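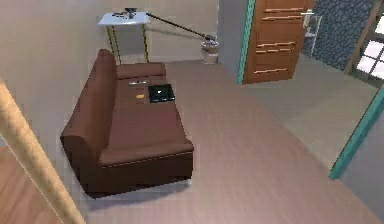

Planning the equipment budget for a simulated household robot project

Last revised 20 Oct 2018. Written for labs that want to train or test a home robot in simulation before they order hardware.

Step 1. Write the task list first

Every line in the budget should trace back to a task. For the Baltus project, Dong-hyun Ji listed 28 tasks and grouped them by what they demand: reach, payload, floor travel, or vision. Tasks that no one will score in the first year go on a separate sheet with no money against them.
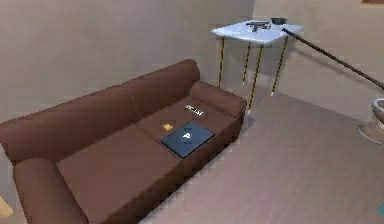 Reach is the figure that most often changes the price of an arm. Take the seat depths and tabletop heights from your room models, add the standoff distance of the base, and compare the result with the data sheet. If only a few tasks need the longer arm, price them separately.

Step 2. Size the workstations

One workstation can run several rooms at low detail or one room at full detail. Decide which you need. We budgeted 9 machines and bought 5, with the remainder held until April. Storage was the item we set too low. Record a full day of runs, measure the disk space used, and multiply.

Step 3. Set the payload line

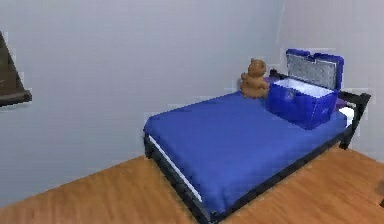 Payload ratings are quoted for the bare wrist, so subtract the weight of the gripper before comparing arms. Then sort your objects by mass and by width. A teddy bear and a cooler can sit side by side on the same bed and call for different grippers, and the open lid of the cooler adds a hinge task that a simple two-finger unit may handle badly. Enter each gripper as its own line, with spare finger pads.

Step 4. Get quotes

Ask for the arm, controller, cables, and support contract as separate figures. Flullis quoted us a bundle; Farouk itemized. The itemized quote was easier to cut. Check whether the simulation model of the arm is included or licensed per seat.

Step 5. Budget for the floor

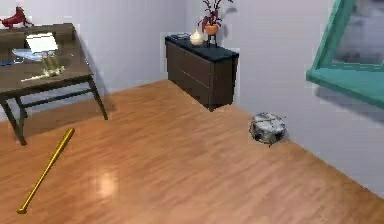

Step 6. Book the hours

Enter staff time in the same sheet as the hardware. Our plan carried 316 hours for room modeling, filed under the code Brerkeo. Review the total after the first round of quotes, and freeze the task list before you sign.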